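Student project report: battery life of used smartphones
Brotelmont College, Mobile Devices course
January 31, 2026

1. Why we chose this subject

Many students in our college buy a used phone, and the seller almost always says that the battery is "like new". Our group wanted to check how much this sentence is worth. We borrowed two phones of the same model, the Skunier 2. One was bought new for the project and the other came from a second-hand shop in Dunbar Street.

2. Method

Both phones played the same video over the same wireless network, with the screen at half brightness. We wrote down the battery level every 27 minutes until the phone switched off. Each phone was tested three times, and all other applications were closed before the start.
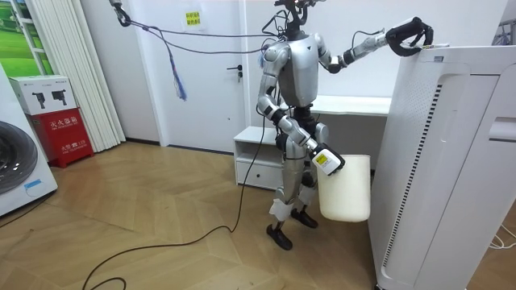
Euan Moncrieff objected at our first presentation that video alone is not a fair test, and that a weak mobile signal empties an old battery much faster than a film does. We accepted this and added a second test, in which the phone stayed on the mobile network and loaded a news page again and again.

3. Results

In the video test the new phone lasted nearly 26 hours and the used one stopped four hours earlier. This was a smaller difference than we expected. The settings menu of the used phone gave its battery health as 90 per cent, so the two results agree quite well.

The second test was less kind to the used phone - it switched off twice while the screen still showed some charge.
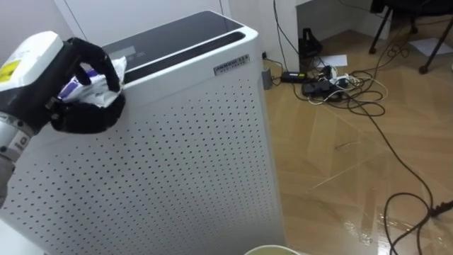

We repeated this test with the Zuldale application, which records the voltage every minute. The voltage dropped suddenly before each switch-off, and the percentage on the screen did not follow it. A buyer who looks only at the percentage would not notice the problem in the shop.

4. What we could not test

We had only one used phone, so we cannot speak for the whole model. Charging speed was also left out, as our two chargers were not of the same type.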